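The Late Bus to Vondorthorpe

The last bus out of Sarville left at 9, and Achilleas Petridis was on it with his father's clock in a shopping bag between his feet. He had wrapped it in a bath towel. Every time the bus went over a bad patch of road the clock struck once, and the woman across the aisle looked at the bag.

"It's a clock," he said.

"I thought it might be."

She went back to her crossword. It was February and the windows had steamed up, so there was nothing to look at but the adverts above the seats. One was for a dentist in Predemine. Another offered up to 200 pounds for old gold.

His sister had wanted to sell the clock. She had found a man who would pay 703 for it, an odd figure that Achilleas kept turning over. Why the three? He had asked her on the phone and she said that was what the man had offered and did he want to argue over three pounds. He did not. He wanted the clock, and he had told her so, and there had been a silence on the line long enough for him to hear her kettle click off.

"Take it, then," she said. "You never even wound it."

She was right. Their father wound it on Sundays after lunch, with his jacket on, and no one else was allowed to touch the key. When he went into hospital the clock stopped on the Tuesday, and it had stood on the shelf at ten to four ever since. It only struck now when it was shaken.

The bus pulled in at the Rathore turning. Two boys got off and a man with a wet dog got on. The dog lay down against the shopping bag and went to sleep.

"You can move him," the man said.

"He's all right."

They went on through the dark. The driver had the radio on low, a football match, and nobody seemed to be winning. Achilleas felt in his coat for the key. It was brass and smaller than he remembered, and he had tied it to a piece of string so that he would not lose it. 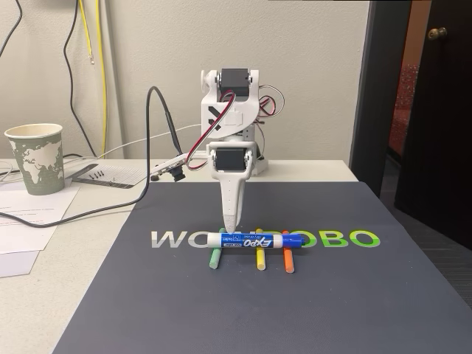
Photo: author's own

At Vondorthorpe he was the only one to get off. The man lifted the dog's head out of the way for him. It was a ten-minute walk up the hill and he took it slowly, changing hands at each lamp post - the towel had slipped and the corner of the case kept knocking against his knee.

He put the clock on the kitchen table and hung up his coat. Then he stood for a bit, and took the coat down and put it on again, and did up the buttons. The key went in stiffly. He had no idea how many turns it needed, so he stopped when it began to push back.

Nothing happened until he touched the pendulum with one finger. It was far too loud for the room. He set the hands by his watch, waiting at each hour for it to strike, and by the time he had finished, the neighbour was banging on the wall.

He rang his sister.

"Do you know what time it is?" she said.

"Twenty-five to eleven," said Achilleas, and held out the phone so that she could hear.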